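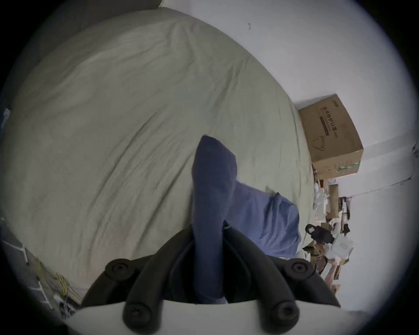 Why does a knitted fabric stretch when the yarn it is made from hardly stretches at all?
The loops in a knit change shape under load. A pull across the fabric makes each loop wider and shorter, and a pull along the length makes it taller and narrower. The yarn slides and bends inside the structure well before it is stretched itself.

Stodmont Textile Certificate
Unit 5: Fabric structure, creasing and recovery
Handout for the Friday session

5.1 Terms used in this unit

Warp: yarns running the length of a woven fabric, held under tension on the loom.
Weft: yarns inserted across the warp.
Wale: a column of loops in a knit.
Course: a row of loops in a knit.
Crimp: the waviness of a yarn caused by passing over and under other yarns.
Hand: how a fabric feels when touched or squeezed.
Recovery: return toward the original shape after a load or fold is removed.

"Elastic" is used in the strict sense throughout. A fabric that stretches a long way and stays stretched is extensible but has poor elastic recovery. Students lose marks on this point every term.

5.2 Woven structures

In plain weave, each weft yarn passes over one warp yarn and under the next. It has the most interlacing points of the basic weaves. Yarns have little freedom to move, so the fabric is firm and, for a given yarn and finish, tends to crease more easily than a looser weave.

Twill weave moves the interlacing point one step to the side with each pick, giving a diagonal line on the face. Fewer interlacings allow yarns to shift and share the strain of a fold. Satin weave has long floats and few interlacings. It drapes well and looks smooth, but the floats snag.

Stretch in a woven fabric without elastane comes from two sources. The first is crimp: pulling along the warp straightens the warp and pushes more crimp into the weft. The second is shear. A woven fabric pulled on the bias, at 45 degrees to the yarns, extends much more than it does along either yarn direction, as the square cells of the weave deform into diamonds.

5.3 Knitted structures

Weft knits, including single jersey and rib, are formed from yarn fed across the width. Jersey curls at cut edges: toward the back at the sides, toward the face at the top and bottom. Rib alternates face and back wales, pulls in on itself, and has high widthwise stretch. It is the usual choice for cuffs and sock tops, often with elastane or covered rubber laid in to improve recovery.

Warp knits are formed from many yarns fed along the length. They are more stable than weft knits and do not ladder easily.

5.4 What happens in a crease

A fold puts the fibers on the outside of the bend in tension and those on the inside in compression. If the strain is small and brief, the fibers spring back. If it is large, or is held for a long time, bonds between the polymer chains break and re-form in the bent position.

In cotton, linen and viscose these are mainly hydrogen bonds. Water loosens them, and for that reason a cotton cloth left folded while damp takes a sharp crease. Ironing uses the same mechanism in the other direction: moisture and heat release the bonds, pressure flattens the cloth, and drying fixes it flat.

Polyester absorbs very little water and resists creasing at room temperature. It can be creased permanently if it is folded above its glass transition temperature and cooled in that position. Wash temperature and load size should therefore both be recorded in any test on blends.

Creases also depend on how the cloth is tensioned. Sheeting pulled unevenly between its fixed points forms long ripples that lie along the direction of greatest pull. These are tension folds. They disappear when the pull is evened out, and they should not be graded together with fold creases from storage or laundering. 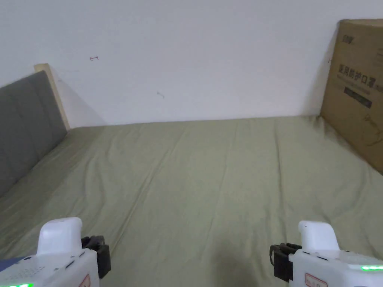
Fig. 2. Fitted sheet with long, shallow creases running diagonally.

5.5 Crease-resistant finishes

Resin finishes form cross-links between cellulose chains. The links act as permanent ties and pull the fiber back after bending. The cost is a loss of tensile and tear strength, and abrasion resistance also falls. Some resins release formaldehyde, so low-release types are now preferred for bedding and clothing.

5.6 Practical work

Each bench receives two sheeting cloths. Carnholm is a plain weave cotton with a total thread count of 255 per square inch. Melis is a twill in a polyester and cotton blend.

Condition the specimens overnight in the test room.
Cut 5 specimens in the warp direction and 5 in the weft direction from each cloth. Keep clear of the selvage.
Fold each specimen once, face to face, and place it under the standard load.
Remove the load at the set time and transfer the specimen to the holder without touching the fold.
Read the recovery angle at the end of the recovery period.
Report the mean for each direction separately. Do not combine warp and weft before tabulating.

A completely flat specimen reads 180 degrees. A specimen that stays fully folded reads 0.

Reports are limited to 2 pages, excluding the table. Hand them in at the Prulwood building, room 17, before the March break.

Reading for Unit 6: yarn twist and pilling, course reader, section 6.1 only.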